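Manufacturing Systems, Handout 4
Notes on the open day at Kaltance, 10/02/2019

Read this before the seminar. Most of you took the tour at the Gultside building, and most of you came back impressed. I would like you to be a little less impressed by the time we meet.

Start with what was claimed. The Kaltance host told us the arm could repeat the same handling job 900 times per shift with no one standing by. The handout from Flevard, who supply the control software, says 202 per hour on a good line. These two figures do not describe the same thing, and neither sheet says what was counted as a finished cycle. Ask yourself whether a dropped part counts. I asked, and got a brochure.
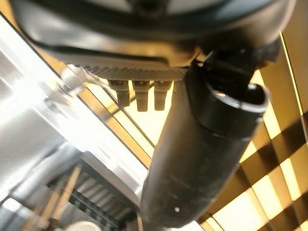
The demonstration itself lasted 36 minutes, including the talk. That is a short time to judge a machine meant to run for years. Note also who picked the task, who set out the parts and who held the stop button. A demo is a sales event - treat it as weak evidence, even when it goes well.

Compare the Hayes case from week 2. The plant there reported almost 100 percent uptime in its first month, then left planned stops out of the sum. By March the staff were keeping their own log, and it told a different story.

For the seminar, write one page on the following:

What would you need to measure before you believed the cycle figure?
Which costs were left out of the talk? Think about fixtures, floor space and training.
Would you accept the supplier's own test data, and on what terms?

Bring your tour notes, including the messy ones. Reading for next time is chapter 6, skipping the section on payback.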